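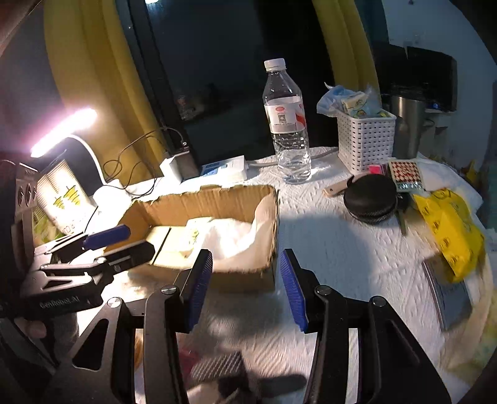 Hand-held grippers with blue ridged pads, at a table with an open cardboard box.

Allora Bench Practice Set for Hand-Held Grippers
Handbook, check cards and wall charts
By Takeshi Hosoda and Marek Kadlec
Published by Hinlow

If you run a table where people pick things up with hand-held grippers all day long, you probably already have rules. Some of them are taped to the wall, some live in an email from last September, and a fair few are simply things the longest-serving person says out loud when a new person reaches for the wrong cable. The Allora set gathers that kind of knowledge into one box, written in plain words, so that everybody at your tables can work the same way on a Wednesday afternoon as they did first thing in the morning.

Takeshi and Marek wrote it together over a good many evenings, and we think you can tell (they do like their footnotes!). Takeshi looks after the chapters on setting up and laying out a table, and Marek wrote the ones on handling, checking and stopping. They didn't always agree, and where they didn't, the book gives you both ways of doing it and lets you pick one for your house rules. We're rather fond of those pages.

What's in the box
Handbook, 184 pages, spiral bound so it lies flat
20 check cards, wipe-clean, punched at one corner
2 wall charts, one for the start of a session and one for the end
2 pens for the check cards
Blank house rules sheet, to photocopy as often as you like

What the handbook covers
Getting the table ready comes first and takes up more of the book than you might expect. Household tables are busy places, with lamps and chargers and bottles and snack packets, and the authors have no wish to strip all of that away. A realistic table is often the whole point. What they ask is that you decide, before anyone picks up a gripper, which things belong to the task, which are allowed to stay as background, and which need to go on a shelf. Every open drink gets its cap on. Power leads are routed behind the working area and kept out of the reach of the linkages, and if a loop of cable has to cross the table, it gets clipped down.

The second part is about the grippers themselves: looking over the finger pads for wear and for grit in the ridges, checking that screws and bolts at the finger joints are snug, opening and closing each hand fully with nothing in it. There's a lovely long section on pads alone, with a page on cleaning and another on when to stop cleaning and fit a new pair. Always follow your gripper maker's own instructions where they differ from ours. The handbook says so at the start of each chapter, and we'll happily say it again.

Then comes the work. You'll find guidance on boxes and bags, soft wrapping that snags, small flat items that slide under other things, and objects that roll. For an open box, the authors suggest bringing one gripper in to steady the side and letting the other go in from above, with both operators' hands (or both of your own) kept behind the linkage. Torn cardboard edges get a note of their own. So do lamps, because a bright bar shining toward the working side makes it surprisingly easy to misjudge a gap.

Finally, stopping. Who may call a stop, which word everyone uses, where the grippers are set down, and what gets written on the card afterward. The answer to the first one is anybody at all, visitors included.

How the check cards work
Clip the card for your task to the edge of the table, read it through aloud, and tick it off with the pen. Most cards have a front for before and a back for after. They wipe clean with a damp cloth, although the pens do like to be wiped the same day. Leave them over a weekend and you'll need a little rubbing alcohol.

Who it suits
Small teams, teaching rooms and anybody who brings new operators in regularly. No engineering background is needed. The set is a guide to good everyday practice and isn't a certified safety standard, so please keep using it alongside your own risk assessment and whatever regulations apply where you are.

Editions and extras
The Trallinano edition has the same text in larger type, with the cards in a landscape format for people who prefer to stand them up on the table. Spare cards can be ordered singly. If you write on the margins as much as we do, ask for the uncoated cover, which takes pencil nicely.

Ordering
Orders go out from Hinlow in a flat carton that fits most mailboxes. Teams buying for several rooms are welcome to write to us first, and we'll help you work out which cards you need more of. Corrections and suggestions for the next printing go straight to Marek, who reads every one and answers most of them at some length.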